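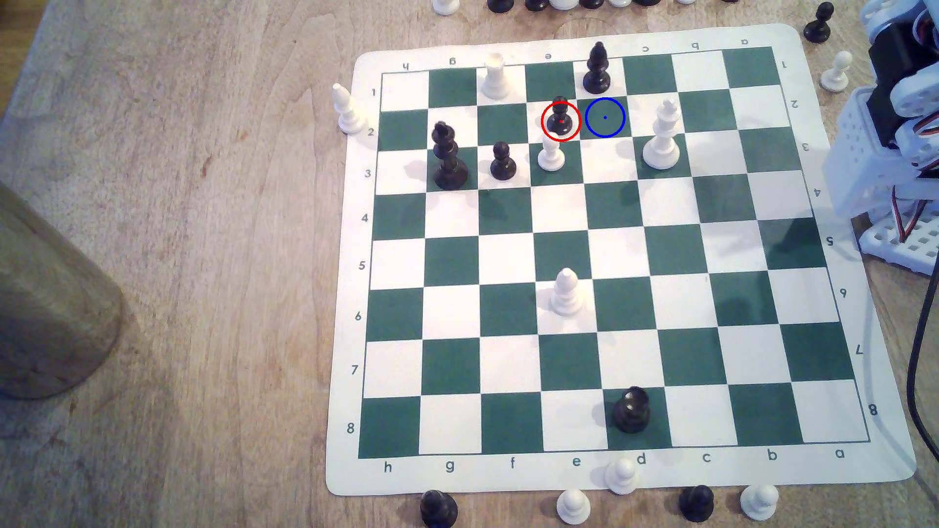

Anyone else had a clinical placement moved at short notice?

Adi Ong
Second year student nurse here. I was down for eight weeks on the surgical ward at Herath and had it all sorted – lift share, childcare, the lot. Then at four in the afternoon I get an email from the placements office saying I'm now at the Poller day unit, starting next week. It's a perfectly nice unit by all accounts, but it's two buses and a walk each way and I haven't set foot in a theatre yet. I need to see patients before and after surgery for my portfolio and I'm worried a day unit won't give me enough. Has anyone argued one of these and won?

14 comments

Genowefa Sobczak
I did, in May last year. Don't ring, put it in writing and copy your personal tutor in. I listed the proficiencies I had left and which ones I couldn't get signed off where they were sending me. They didn't move me back but they gave me 2 weeks in main theatres at the end, and I was happy with that.

tealady_rn
Bit of a different view from me. I've been a practice assessor for years and I'd take the day unit every time. On a ward you'll get four patients and a mountain of washes and obs (all good stuff, don't get me wrong). In day surgery you admit them, you go down with them, you're there in recovery and you do the discharge chat, all before tea. You'd get your pre-op and post-op signed off in the first fortnight if you're organised.

Adi Ong
That's cheered me up a bit, thank you! I hadn't thought about following the same person all the way through. Still cross about the buses though. I've already spent 400 quid on travel this year and the claim from last term hasn't been paid.
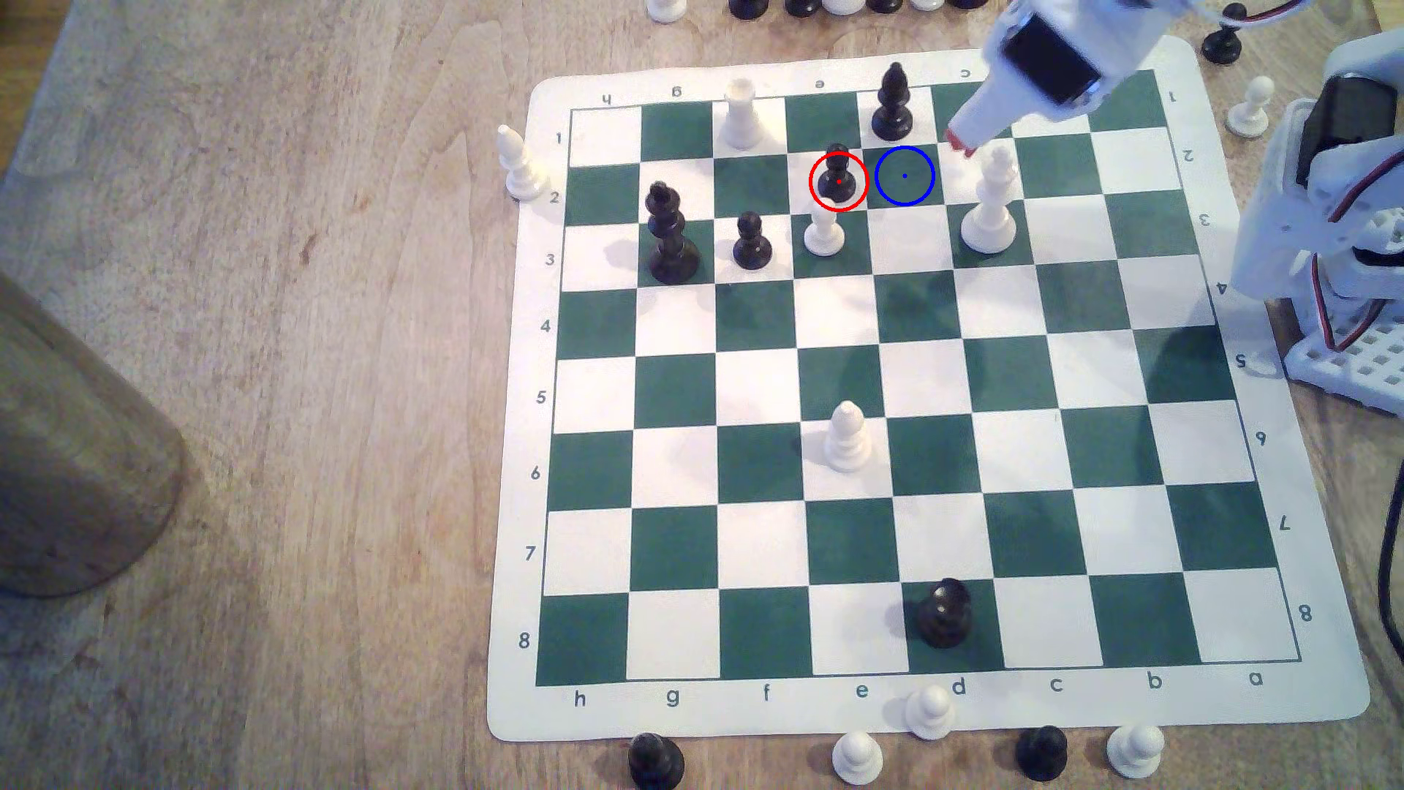 marrow_fat replied that travel claims only go through if you send them within the month, and that the Wovico form is hopeless on a phone, so do it on a library computer and save a copy before you press submit. Mine sat in drafts for 3 weeks and I thought it had gone.

Adi Ong
Oh no. I did it on my phone. Off to check now.

Genowefa Sobczak
I don't agree with tealady, sorry. Day surgery is great if the staff have time for you. On mine the list was so quick that I was mostly fetching notes and making toast. Nobody's fault, they were short, but I learnt far more on nights on a ward when a patient went off and I had to help with the escalation. You don't get much of that with hernias and cataracts.

tealady_rn
Fair enough, it does depend who you're put with. I'd say ask on day one who your assessor is and get the first interview booked in. If you're on toast by the end of the week, say so. We can't read minds and a quiet student is easy to overlook on a busy list.

marrow_fat
Also ask about spokes. I was based in outpatients and got days with the pain team, the pre-assessment clinic and one long day in theatre watching a knee. All I did was email and ask. Take a snack and eat breakfast, I went very wobbly behind that mask.

Adi Ong
Right, update. The claim was in drafts, so thank you marrow_fat, it's gone in now. I've written to placements and my tutor and asked for some theatre time and a few ward shifts at Herath, and said I'll do nights if it helps. The tutor has replied already and sounds hopeful. Does anyone know if Poller wants you in scrubs or student uniform?

Genowefa Sobczak
Uniform to travel to the unit, then they give you scrubs. Get there early or you'll be left with the enormous ones.

6 people found this helpful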